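Arotau Teaches Two-Handed Cloth Handling From Real Bedrooms, and I'm Very Happy to Tell You How

Press release from Arotau. For release in February.

Hi, I'm Áine Doherty, and I lead the cloth work at Arotau. My colleagues let me write this one myself, so it's going to be a bit less stiff than our usual announcements. The short version: we have a new way of training two-armed robots to handle clothes, we call it Pukix, and in our tests it took a lot fewer demonstrations to get a decent result than the method we were using last year.

If you've followed our work you'll know we used to record everything on one table in one lab. Same table, same lamp, same stack of towels. The policy got very good at that table (and then fell apart the moment we moved the lamp!). So for Pukix we packed up the hand-held grippers and took them into homes, 13 of them, and recorded people handling their own laundry on whatever surface they'd normally use. Beds, mostly. I'd never thought so hard about beds in my life.

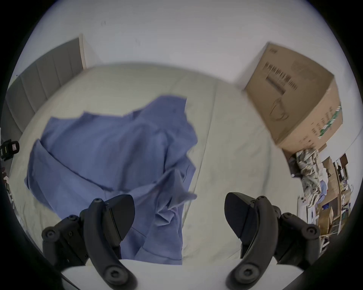
A blue cloth on a bed in one of the Pukix recording homes, from the camera on a hand-held gripper. Credit: Arotau.

The collection ran to 1000 demonstrations. Each one starts with a garment in a heap, and we didn't tidy the heap or the room. A person takes a gripper in each hand and goes from heap to flat to folded at their own pace. We record from the grippers and from head height at the same time, so the model gets the close view of the fabric and the wider view of what both hands are up to.

Now for the research part, which I'll try to keep painless. Most cloth methods ask the robot to work out the shape of the whole garment first and then plan a fold. That's hard, and with a crumpled T-shirt it's often hopeless – half the thing is hidden under the other half. Pukix doesn't try. It learns to pick two points that are likely to be worth pulling apart, pulls, looks again, and only starts thinking about sleeves and hems once there's enough cloth showing. We call that middle step the stretch, and it's where nearly all of our gain comes from. 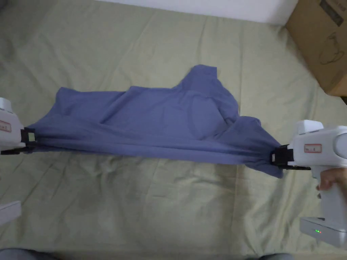
We got to the stretch by watching our own recordings. People do it all the time without noticing. They'll grab two bits that aren't even proper corners, pull the cloth into a band, and suddenly the rest of the garment is much easier to read. Our first labeling scheme threw those moments away as mistakes, I'm a little embarrassed to say, and it was only when we put them back in that the numbers started moving.

So, the numbers. We tested on a two-armed setup at our Sindgate site, with garments and bedding the model hadn't seen. Using the full set, Pukix beat our previous method on every garment type we tried. Using only 60 demonstrations it matched what the old method did with all of them, and I made the team run that comparison 3 separate times before I'd believe it. It's slower than a person, I should add, and it still struggles with anything slippery. Hoods are a problem too. Please don't ask me about fitted sheets.

The evaluation was run together with our partners at Turcotte, who set up the test garments and kept them out of our sight until the day. They crumpled everything themselves, with what I felt was unnecessary enthusiasm, and they scored the folds without knowing which method had made them. I'm really grateful to them for that.

What comes next? We're writing up the full method now, including the things that didn't work, and we'll share the labeling guide alongside the paper so other groups can mark stretches the same way we do. After that we want to look at heavier fabric, jeans especially, and at handing a garment from one arm to the other in mid-air.

We're also happy to show Pukix running to reporters and to other research teams. Visits are at the Sindgate site, in the mornings, and you're welcome to bring a shirt of your own for it to try.

About Arotau
Arotau develops learning methods for robots that handle soft household items. The company's research team is led from its Sindgate site.

Press contact
Áine Doherty, Arotau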